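Plastic furniture and racks – inspection checklist with comments
Site: Clustska store and workroom, ground floor
Date: 2025-11-05
Sheet: 212

I use the same sheet as in July, with two new lines in part B. Marks are OK, WATCH or REPAIR. Where I write a comment, please read it before you use the item, also when the mark is OK.

## A. Before starting

- [x] Good light at the inspection place
- [x] Dry cloth, soft brush, small torch, ruler
- [x] Old sheet from July printed and on hand
- [ ] Spare parts list from Pellegrini – I have only the first page. The second page is missing from the folder, and I have asked for it.

Comment: the torch is weak. It is enough for wide parts but it is difficult to see down into a deep socket. I put new batteries on the order.

## B. White plastic parts, underside

| No. | Point to check | Mark |
|---|---|---|
| B1 | Ribs: no crack where two ribs meet | OK |
| B2 | Front rim: no sharp edge, no dent | OK |
| B3 | Round sockets: ridges inside complete, no dirt packed in | WATCH |
| B4 | Small round posts: not split at the top | OK |
| B5 | Raised pads: flat, not worn through (new) | OK |
| B6 | Pockets between ribs: brushed out (new) | WATCH |

Comment to B1: run a finger along the ribs, slowly, and look after. A fine crack in white plastic is easier to feel than to see. When you find one, mark both ends with pencil and write the length on the sheet, so the next person can tell if it has grown.

Comment to B3: one socket had dust between the ridges. I cleaned it with the dry brush. Please do not use oil or grease in the sockets. It collects more dust and afterwards the leg can turn by itself. Try each leg by hand with no tool. It should go in straight from the first turn, and if it goes in crooked, take it out and begin again.

Comment to B6: the narrow pockets near the centre are the worst to clean. A paint brush of small size is better than the cloth.
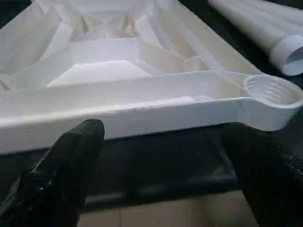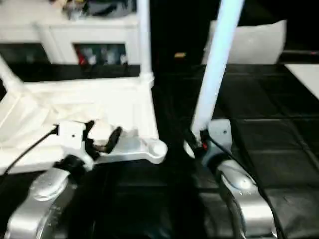
## C. White frames and stands

| No. | Point to check | Mark |
|---|---|---|
| C1 | Stand is level on the floor or table, does not rock | OK |
| C2 | Crossbar tight at both ends | OK |
| C3 | Upright pole straight, collar tight | WATCH |
| C4 | Angled braces present and not bent | OK |
| C5 | Foot caps present, clean, not cracked | OK |
| C6 | Brackets and clips hold without moving | OK |
| C7 | Cables do not hang where a foot can catch them | REPAIR |

Comment to C1: press with the flat hand on each corner, one after another. A small rocking is often only a foot which is not pushed fully in. Check this before you turn any screw.

Comment to C3: one collar could be turned a little by hand. I tightened it, but I want to see it again at the next inspection. If it is loose then, we should replace it and not tighten more, as too much force can damage the plastic under it.

Comment to C7: in the passage behind the Dulta shelves there is an extension cable on the floor. It must go along the wall with clips. Until this is done, please unplug it and roll it up when you finish for the day.

## D. Load and storage

- [x] Heavy boxes on the lowest shelf only
- [x] Nothing stacked on a tabletop which lies upside down
- [x] Legs kept together with the top they belong to
- [ ] Load labels readable on all shelves

Comment: two labels on the Vurkitz shelves are so pale that I cannot read the number. In the inventory file the limit is written as 400 N for one shelf. I will write new labels by hand for now – big numbers, black pen, tape over it.

Also about storage: some legs were put back in a box without any mark. I could match them by trying, but it took most of an hour. Please put a piece of tape with the item number on every leg before you take it off.

## E. Cleaning

- [x] Plastic surfaces wiped with water and mild soap
- [x] No strong solvent in the cupboard
- [ ] Brushes hung up to dry

Comment: the soap is nearly finished. The rough side of the sponge makes fine scratches on the white plastic, and the dirt stays in them later. Use the soft side.

## F. Open points

1. Cable behind the Dulta shelves to be fixed to the wall.
2. Collar (C3) to be checked again.
3. Second page of the parts list from Pellegrini.
4. New labels for the Vurkitz shelves.
5. Batteries and soap to be ordered.

Point 1 has priority. If you close a point, write your initials and the date beside it, and leave the sheet in the green folder by the door.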